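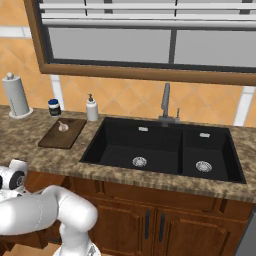
Kitchen scene: double sink, speckled counter, white arm at lower left.

# Pre-Playtest Checklist, Teltska Build 942

For the Thursday evening playtest. Filled in from two full passes on the lab machines and one on my own slow laptop. Marks: **OK**, **FIX** (before doors open), **WATCH** (fine to run, keep an eye on it).

I have to say up front that this is the best shape Teltska has been in before a public session. The February build crashed if you looked at the second vendor too long. This one I had to drag myself away from to write the comments.

## 1. Install and first launch

- [x] Clean install on all stations - **OK**
- [x] Old save folders removed - **OK**
- [x] Launches with no network - **OK**
- [ ] Photosensitivity warning shows before the studio logo - **FIX**

The warning is there and the wording is good, but it comes up after the logo, and the logo has that white flash in it. Swap the order. Please don't cut the flash for good, I love the flash.

## 2. Flashing, shake and motion

- [x] Screen shake slider goes all the way to zero - **OK**
- [x] Field of view slider saves between sessions - **OK**
- [x] Head bob off by default - **OK**
- [ ] Reduced flash mode covers every weapon - **FIX**
- [ ] Frame rate holds at 60 in heavy fights - **WATCH**

Reduced flash works beautifully on everything except the arc cannon on the Prarberg mech. Fire it indoors and the walls still strobe. Until that's patched, pull the arc cannon from the starting loadouts and lock it in the shop.

Frame rate sat at 60 nearly everywhere. It dips in the harbor when both teams drop smoke, and on my laptop the harbor turned into a slide show. The lab machines handled it without much trouble. If a player says they feel queasy, harbor is the first map to take out of rotation.

The new cockpit sway is wonderful, by the way. Heavy mechs finally feel heavy! I played a full match with sway on and another with it off and neither one bothered me, but I have a strong stomach and shouldn't be the only one who tries it.

## 3. Sound

- [x] Master volume starts at 80 - **OK**
- [x] Missile alarm lowered - **OK**
- [x] Subtitles on by default - **OK**
- [ ] Headset volume checked at each station - **WATCH**

The missile alarm used to make me jump out of my chair. Now it cuts through the mix without hurting. Subtitles also name the direction of the sound, so "missile, left rear" pops up on the left rear of the screen, and I dodged two volleys just from reading.

Headsets have their own wheels, and people turn them. Check them between groups.

## 4. Chat, names and reporting

- [x] Voice chat off until the player turns it on - **OK**
- [x] Mute works from the scoreboard - **OK**
- [x] Report menu opens in a match - **OK**
- [ ] Word filter applies to custom mech names - **FIX**

The filter catches player names and chat. It does not look at mech names at all, and the kill feed prints mech names in very large letters. Quick fix for this session: turn off renaming and give everyone the stock names. Flatley and Ivanov are the two people will pick anyway, one for the jump jets and the other for the enormous shoulders.

## 5. Shop and currency

- [x] Real-money store disabled - **OK**
- [x] Each test account starts with 200 scrap - **OK**
- [x] Refund button returns the full price - **OK**
- [ ] Confirm box on expensive parts - **WATCH**

Test accounts can't reach the real store. I tried the main menu, the garage, the end-of-match screen and the little plus sign next to the scrap count, and all of them lead to the same "not in this build" note.

The confirm box shows up, but the buttons sit the opposite way around from every other box in the game. I bought legs I didn't want. Great legs, though - they made the Flatley so quick that I kept them.

## 6. Stations and room

- [x] Cables behind the desks taped - **OK**
- [x] Walkway to the exit clear - **OK**
- [x] Chairs adjusted and locked - **OK**
- [ ] Wipes at every station - **FIX**
- [ ] Break card on every desk - **WATCH**

We're out of wipes. Buy more than last time. The break cards are printed and look terrific, but the type is small, so read the break rule out loud at the start as well: one match, then stand up.

## 7. Crash and recovery

- [x] Crash log writes to the shared folder - **OK**
- [x] Player can rejoin a match after a crash - **OK**
- [x] Host can end a match from the console - **OK**

Rejoining is so good now. I killed the game in the middle of a fight, came back in, and my mech was still standing where I'd left it, missing an arm. Two builds ago that would have taken the server down with it.

## Result

Cleared to run once the four **FIX** lines are done. Arc cannon first, then the warning order, then renaming off, then wipes. Rerun sections 1 and 2 on one station after the patch goes in and write the new build number at the top of this sheet.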